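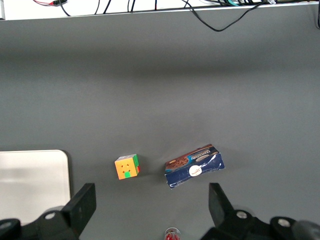 MEETING MINUTES

Cader cell upkeep meeting
September 23, 2018
4 min read | 2 comments

I took the notes again, so if something sounds off, tell me before the next one and I'll fix it. We met at the Drenell bench, standing up mostly, and ran over by 30 minutes thanks to the cable discussion (more on that below).

1. Last meeting's notes

Approved with one change. I had written that the spare finger plates were in the gray cabinet. They are in the drawer under it.

2. Gripper

Both black finger plates are staying on for now. We went back and forth on whether to swap the left one, and the feeling in the room was that the play people have noticed comes from the joint and not the plate. So the plan is to check the bolts at the base of each finger first, both sides, then jog the gripper open and closed and see if the play is still there. If it is, the left assembly comes off and goes on the bench.

I asked whether we should put a paint mark across the bolt heads so we can tell at a glance if one has moved. Everybody liked that! I'll do it, and I'll use a color that shows up on silver this time.

The cycle counter read 2,660 when we sat down to talk, or stood down, I guess. The log sheet had a much older number on it. Please write the number in when you shut the cell off.

3. Wrist camera

The darker band across the table is still in the view. One person thinks it's the overhead light, another thinks it's the shelf, and I don't have a strong opinion. We agreed to move the light first since that costs nothing, and leave the exposure alone until we've tried it. The white strip at the back comes out very bright too, so turning everything up is probably a bad idea anyway.

The fingers take up a lot of the bottom of the picture when the gripper is open. Fine with us, as long as the grasp area between them stays clear. No change to the mount.

4. Cables at the back

This was the long one. The black cable that loops down onto the tabletop has to go up. We looked at clips, a tray along the back edge, and plain old hook-and-loop straps. Straps won, mainly since we already have a roll of them. The bundle with the teal in it gets strapped to the white edge in the same go, with enough slack left that nothing pulls on a connector.

The thin red and black wire with the little connector on the end needs a label. I don't want to see it disappear under the bundle before we've traced it – if you know what it belongs to, come find me.

5. Test objects and table layout

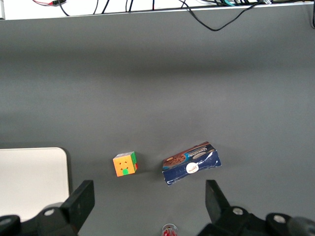 Last updated: January, after the re-check (item 5 wording only)

We're keeping the puzzle cube and the cookie box as the standard pair for checking the gripper after any repair. The cube is good for seeing whether the fingers close square. The box is creased and dented and doesn't give you a clean flat side to grab, and that's exactly why I argued for keeping it – a fresh one would be too easy. There was some grumbling about it but no formal objection.

The white board stays at the left side of the table. Before a check run, make sure the left finger has room over it on the way down. Ruangrit's setup sheet has the approach height as 69, and we're using that figure until somebody measures again.

6. Parts

Plostach quoted us 393 for a full finger set. Held over until we know how the bolt check went.

7. To do

- Check finger bolts, both sides, then jog the gripper
- Paint marks on bolt heads (me)
- Strap up the loop and the bundle
- Trace and label the red and black wire
- Move the overhead light, save a view before and after
- Bring the cycle log up to date

Next meeting is at the same bench. Bring your own coffee, the machine upstairs is out again.

Shares: 3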